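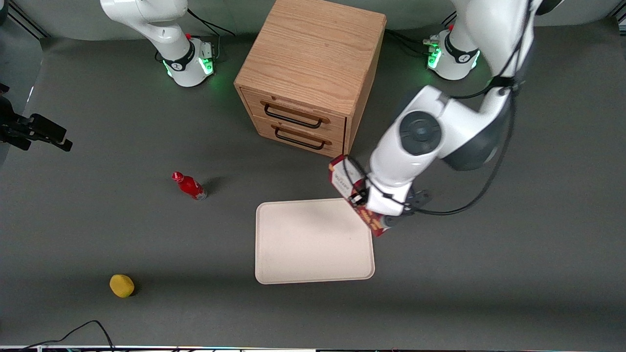
Fig. 4 -- Plan de travail gris, fond clair.

4. Installer le plateau Mura sur son piètement

Le plateau est lourd et n'a aucune envie de vous aider. Prévoyez deux personnes, de préférence en bons termes.

1. Posez le plateau à l'envers sur une couverture. Une serviette de plage ne suffit pas.
2. Présentez les deux traverses, encoches vers l'extérieur. Si elles n'entrent pas, elles sont inversées ; le marteau n'y changera rien.
3. Vissez à la main les quatre boulons du sachet C, sans serrer.
4. Retournez l'ensemble à deux, en annonçant le sens de rotation avant de commencer.
5. Contrôlez le niveau dans les deux directions, puis serrez en diagonale.

Remarque : il reste toujours une rondelle dans le sachet. Elle est de rechange. Inutile d'appeler.

Attention : ne dépassez pas 210 kg de charge répartie. Un adulte debout au milieu pour changer une ampoule n'est pas une charge répartie.

Entretien : chiffon humide, savon doux. L'éponge abrasive laisse un souvenir -- définitif, celui-là.

À consulter également
Piètement Fatau : régler les vérins
Rallonge Hirner : pose et dépose
Pièces détachées, tarif d'octobre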